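Chapter 4
Costume and Character in Serial Drama

4.1 Introduction

A television serial has to identify its characters quickly and keep them identifiable over many hours. Dialogue does part of this work. Much of the rest is done by clothing, which the viewer reads before anyone speaks. This chapter examines how costume marks rank, occupation and change in long-running drama, and how those marks are shaped by budget and schedule.

The main case is Pumphrey, a family saga set in a shipping firm, which ran for 194 episodes. It is useful for two reasons. Its cast was stable, so changes in dress can be followed across the whole run. Its costume records also survive almost complete, including purchase lists, repair notes and the continuity sheets kept by the wardrobe supervisor, Joar Solberg.

4.2 The working wardrobe

Student accounts of costume often assume that each outfit was chosen for the scene in which it appears. In serial production this is seldom the case. A principal character in Pumphrey was allotted around 40 garments per season, and these were recombined as the scripts arrived. Supporting characters had far fewer. Meaning therefore attaches to the wardrobe as a set, and to departures from it, more than to single items.

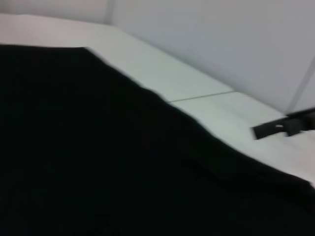 Solberg's sheets divide each wardrobe into base and accent pieces. Base pieces were plain, could be worn in any episode and were bought in duplicate. Accent pieces were logged by scene and rested for at least four episodes before being used again. The division was made for continuity purposes, but it had effects on screen. A character whose accent pieces were withdrawn, as happens to the younger daughter in season 2, appears diminished even where the script says nothing about her circumstances.

4.3 Colour and restriction

The second case, Cestel, worked under a stricter rule. Its designers limited each household to a narrow range of colours and allowed no overlap between them. Visitors are recognisable at once, and a marriage between households can be followed through the gradual replacement of one range by the other. Critics at the time called the method schematic. Section 4.5 considers whether the objection holds for a programme broadcast weekly, with long gaps between seasons.

Before reading further, students should view the opening episodes of both serials with the sound off and note which relationships can be inferred from dress alone. The notes will be needed for the exercise in section 4.6.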